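Jollier Bin-Picking Cell – Set-up and Operating Guide
Section 5: Recovery after a cable snag or protective stop inside the bin

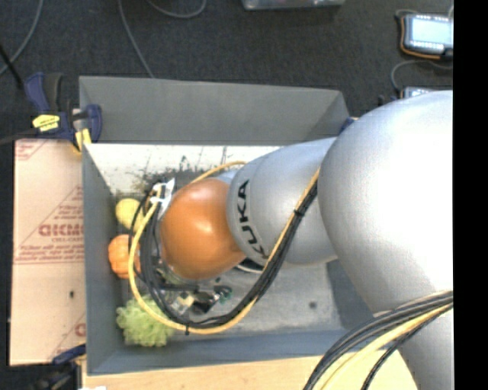
5.1 Purpose

This section applies when the arm stops with the gripper below the rim of the bin. The usual cause is a cable loop that has caught on an item, on the bin wall or on the gripper itself. It replaces the instructions issued before April 15, 2021, which allowed the operator to resume the program directly from the pendant. That practice is withdrawn. In the incident recorded under fault code 227, the program was resumed with the loop still caught, and the connector at the wrist was pulled from its bracket.

CAUTION: Do not reach into the bin while the drives are enabled. A stopped arm may still be holding tension in the cables and can move when that tension is released.

5.2 Freeing the arm

1. Press the emergency stop. Do not rely on the program pause.
2. Tell everyone in the cell that recovery is under way and place the lockout tag on the gate.
3. Wait 5 seconds for the brakes to engage.
4. Look along the full length of the cable loop from outside the bin. Note where it is caught before touching anything.
5. Remove any loose items that can be lifted clear without moving the cables.
6. Free the loop by hand. Do not pull on the yellow cable or use it to lift the bundle.
7. Leave the cell, close the gate and reset the emergency stop.
8. In manual mode at reduced speed, raise the gripper straight up until it clears the rim. Do not rotate the wrist during this movement.

Note: If the loop cannot be freed by hand, stop work and call the cell supervisor. Cable ties may be cut only with the supervisor's approval.

5.3 Inspection before restart

1. With the emergency stop pressed again, check the cable jackets for cuts, flattening or exposed wire.
2. Check that each cable tie is tight and that the connectors are fully seated.
3. Check that the bin has not shifted and that its clamps are firm. A bin that has moved must be returned to its marks – the taught positions are not valid otherwise.
4. Run the empty-gripper test 3 times at reduced speed, watching the loop throughout.

CAUTION: A damaged cable must be replaced. Taping is not an accepted repair.

5.4 Reporting

Record every snag in the fault log, including those cleared without damage. Reports are reviewed by Nobuhle Radebe, Cell Safety. Requests for replacement cables go to Shoaib Khattak, Maintenance.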